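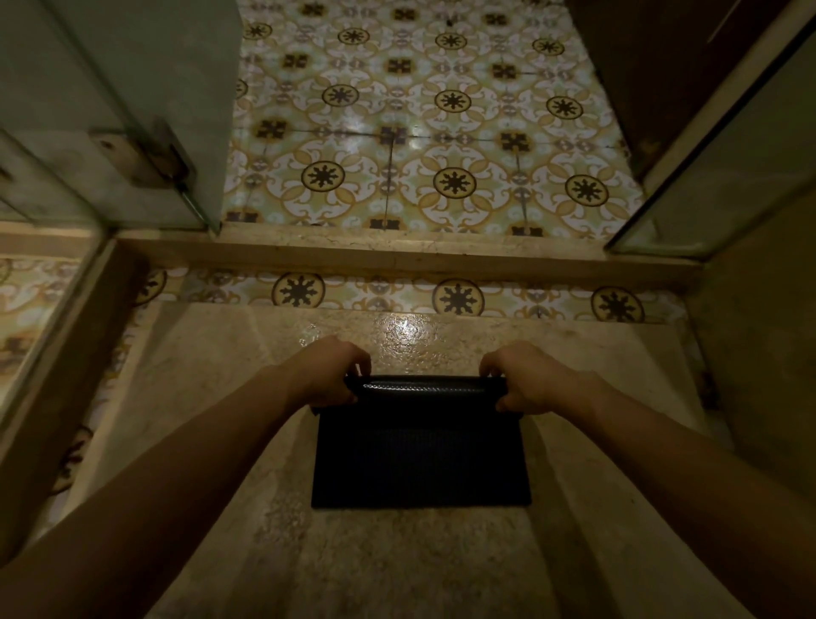 4 min read

I owe you all a soup report. A few of you wrote in after the January letter, the one where I complained for several paragraphs about my local noodle place closing, and said I should quit moping and drive out to Morsy. So I did. Twice in eight days, and I'd have gone a third time if the car hadn't needed brakes.

Morsy sits in a strip of shops between a tire place and a dry cleaner, and from the parking lot you would not guess much is going on in there. The sign is small and the windows steam up. You order at the counter, take a number (mine was 102 the first time, 152 the second, and no, I don't know where they start), and then hover until a table opens up. Go before noon if you hate hovering. I hate hovering, and I still showed up at half past twelve both times like a fool.

The thing to get is the lamb and barley soup. It comes in a wide bowl with a slick of chili butter on top and a heap of chopped dill, and the barley still has some chew to it, which I care about more than a grown adult should. The broth is sour in a way I couldn't place at first. I asked, and the woman at the register told me they finish it with the brine from their own pickled turnips. I have been pouring pickle brine into things at home ever since! Lentils, yes. Potato salad, big yes. Scrambled eggs, please learn from me and don't.

With the soup you want the flatbread, and you want it right away, while it's puffed up and too hot to hold. It deflates fast. My first one arrived at the same moment as a phone call and I will regret picking up that call for a long time. There's a cheese version too, salty and stringy, good but a bit much next to the lamb. I'd save it for the tomato soup, which is thinner and sweeter and frankly needs the company.

Not everything landed. The stuffed cabbage was tight and dry in the middle, and the rice pudding had so much rosewater in it that I tasted it on the drive home. The tea is free and comes from an urn by the door, and it's strong enough to stand a spoon in. Soup and bread came to less than I pay for a sandwich downtown.

Since I was already on that side of town, I stopped at Kovus for coffee after the second lunch. You may remember I was lukewarm on them when they opened. The coffee is better now, or else I am in a better mood. They've dropped the syrup drinks and put in a proper pastry case, and the walnut roll is worth your time, especially the end piece, where the sugar has gone dark and sticky. Ask for the end piece. They looked at me funny and gave it to me anyway.

A couple of you asked about Londonum, the pie shop. I haven't been back. My one visit was a leek pie with a beautiful crust and a filling that tasted mostly of flour, and I'd like to give them a few months before I say anything more than that. If you've eaten there lately and loved it, write and tell me what you ordered. I'm happy to be wrong about a pie.

And for the planners among you, Lulteo is doing its spring supper again, four courses at the long tables out back, and the menu has the smoked trout dumplings on it. I went last year and ate everyone else's dumplings off their plates. Tickets go through their own counter, cash or card, and they do sell out, so call before you make the trip.

One bit of housekeeping. This letter now goes to 2000 of you, and that makes me want to go lie down, but in a nice way. When I started it was mostly my cousins. I read every reply even when I'm slow answering, and the soup tips in particular have fed me very well. Keep them coming, and next time I'll get to the dumpling cart that so many of you keep yelling at me about.

May 2019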